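Date: 31 July 2020
Subject: Re: [perkis-users] place-on-plate success rate after the planner merge

On the list you wrote:

> With the new planner merged, Perkis now finishes place-on-plate in
> 2,000 simulated runs with only a handful of failures. We think the
> Skokik grasp module can be frozen at this point and the effort moved
> to clutter. Any objections before we tag?

Yes, I object, at least to the freezing part.

First, what does "finishes" mean in that sentence? I read the success check in the Amoah task file last night. It tests whether the center of the fruit is inside a cylinder over the plate, and then whether the fingers are open. It never asks if the fruit is at rest. It never asks if the plate is level. I have complained about this since February.

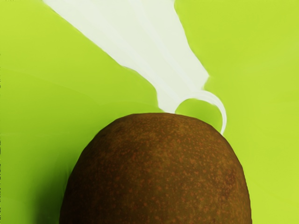

Second, the wrist view. Skokik still takes a single depth sample at the fingertip and trusts it. When fingertip and fruit are close together in the view, the mask bleeds from one onto the other and the grasp width comes out wrong. I logged 40 grasps with the mask overlay turned on and 3 of them closed on a width that made no sense. All three were counted as wins. A loose gripper model will forgive that. I doubt the real fingers will.

> The side camera is only there for the demo videos, the policy never
> uses it.

Fine, but then please look at it once in a while.
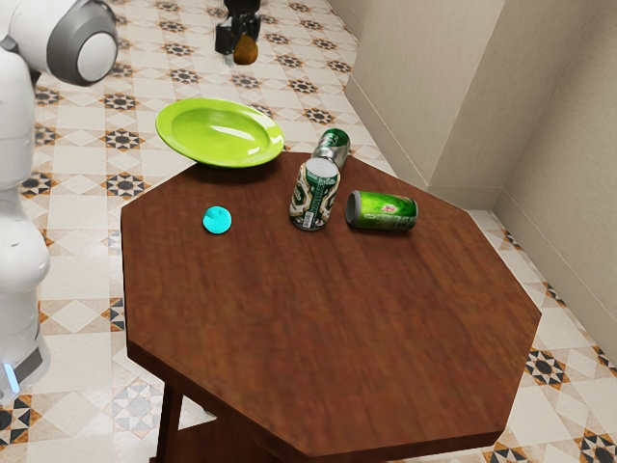 The approach height is still a constant, 30 cm above whatever the table estimate says. Gireck used to raise it when there were upright objects nearby, and that code went away in the merge with no note in the changelog. Was that on purpose? If it was, I'd like to know what keeps the wrist clear of an upright can when the plate spawns on the other side of it. If it wasn't, that's a regression and the tag should wait.

Then there is the plate itself. From straight above, everything looks great: 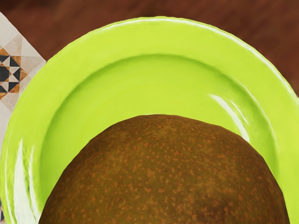
Top view, fruit in the well of the plate. No arm in view.

and from the side, less so:
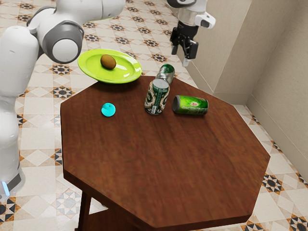

Side view: gripper open, kiwi on the plate, plate tilted with its rim over the table edge.

The current check is happy with a state like that. I am not. A planner that scores full marks with a tilted plate at the table edge has told us very little about placing.

What I'd want before a tag:

- a rest check, velocity under a threshold for a second or so
- plate tilt written to the run log, even if we don't fail on it yet
- Gireck's height rule back, or a line saying why it's gone
- the same seeds rerun with the old planner, so there is something to compare against

I can do the first two this weekend. The other two need somebody who knows the merge.

On moving to clutter, no opinion until I see the rerun.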